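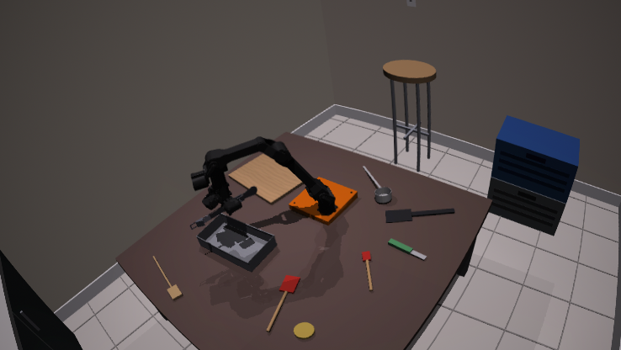
I finally sat down with Flollard over the long weekend, after months of my sister telling me I'd love it, and of course she was right (she's unbearable about it). If you haven't come across it, it's a hand-drawn series from a little studio called Grereo, set in a harbour town where the fog has opinions. There are 39 episodes, each short enough to get through while the kettle boils and the tea cools, and I watched the first lot in my dressing gown with the heater on.

What got me was the colour. Everything is greys and washed-out greens until the ferry to Mengal turns up, and then you get this one streak of yellow that made me sit forward on the couch! The sound is lovely too - lots of gulls, hardly any music.

My only grumble is the middle stretch, where the story wanders off to the Gurkent lighthouse and stays there far too long. I made 2 pots of tea during that bit and didn't miss much. Stick with it though, the ferry does come back.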